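Subject: Re: [parkdays] Refillable mugs and the August trip
Date: December 2025

Noelia Vidal wrote:
> Is the refillable mug at Pladik Park worth buying if we are only
> there 2 days? And does it work at the Flamano water park too?
> We are a family of 5.

Hi Noelia,

We went in August and bought two mugs for the four of us. They scan at any drink station in Pladik Park, but you have to wait a few minutes between refills. For two days I would get two and share.
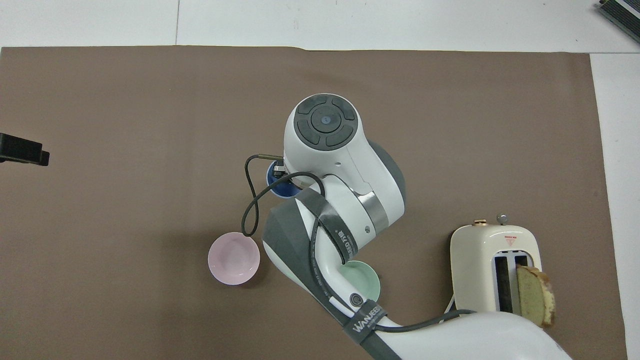 Flamano is a separate ticket and the mugs don't scan there. They do sell a paper cup at the snack bar by the wave pool, good for that day only.

A few other things, in the order you'll run into them:

1. Parking. Use the Potgieter lot if it's open. It's a longer walk but you get out much faster at night.

2. Lockers. Rent one near the front gate - the ones by the coaster were full by ten. We had number 246 and it held all our bags.

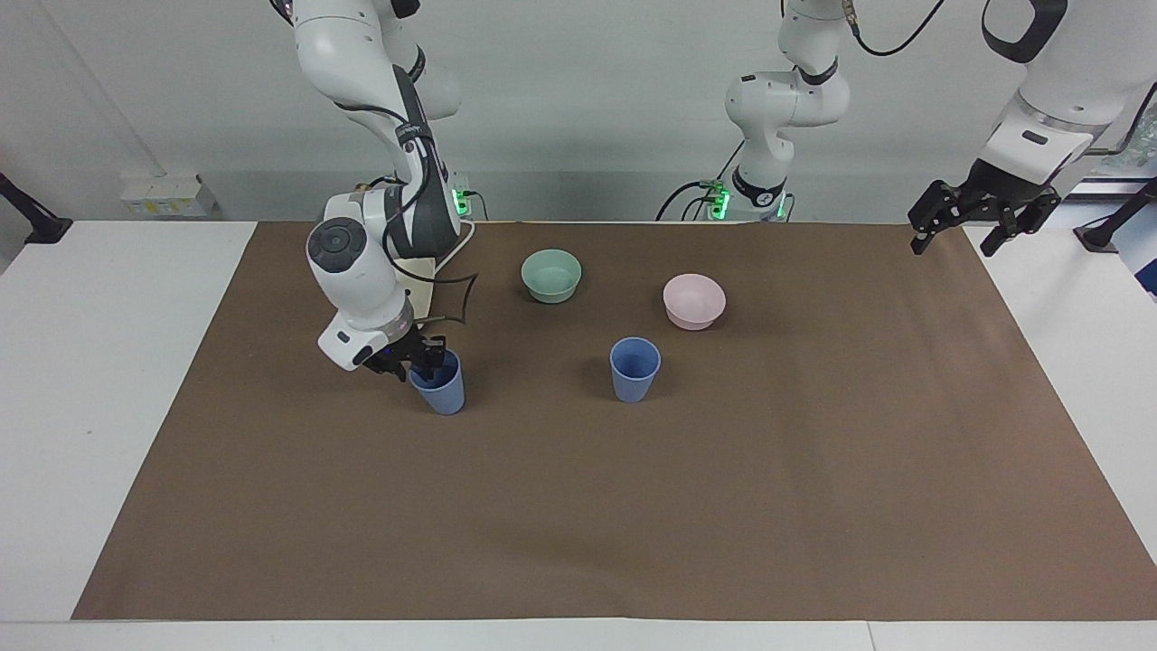
3. Lunch. The Kevberg grill has indoor seating upstairs. Go before 11:30 or plan on a wait of around half an hour. The kids' chicken plate is big enough for an adult.

4. Parade. The side by the carousel gets shade in the afternoon. We sat on the curb and had plenty of room.

I still have the paper map if you want it. Send me your address off list.

Dana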